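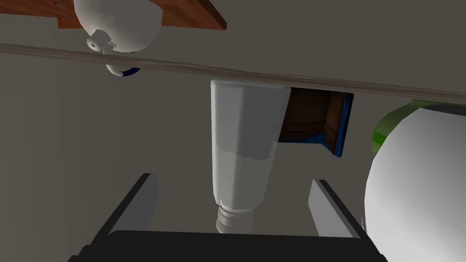
Since our March letter the Vitau kitchen helper has moved along further than I dared hope, and I want to thank the Rosales fund again for keeping the lights on in our shared workshop. Most of our evenings have gone into the practice kitchen on the computer, where we can try a reach as often as we like before asking the real arm to do it. The wrist camera view is the one we watch most, and we have been fussing over approaches like the one to the white bottle, with its threaded neck centered between the open fingers and nothing gripped yet. I could look at that sort of thing all evening (and have!).

We have saved 1882 practice reaches so far, and 567 of them use bottles. The rest are mostly fruit and vegetables, plus a few boxes that I would like to redo.

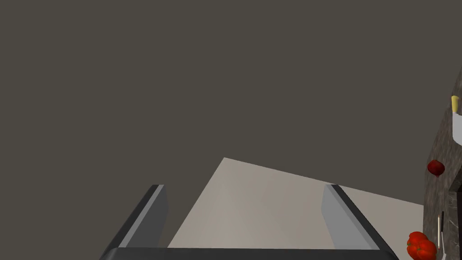

Gripper open in the practice kitchen, with a red bell pepper at lower right.

On the bench, the Okel base is bolted down and 2 of the joints are wired and turning under their own power. The wiring took longer than planned - I had cut one harness short and had to start it over - but the new one is tidy and I am rather proud of it. The remaining motors are on order through Ullis.

Spending is within the grant. I would like to ask for 6 more weeks of bench time, mainly so the wrist can be fitted and tested properly. The parts list is attached, and you are welcome to stop by any evening after 7 p.m.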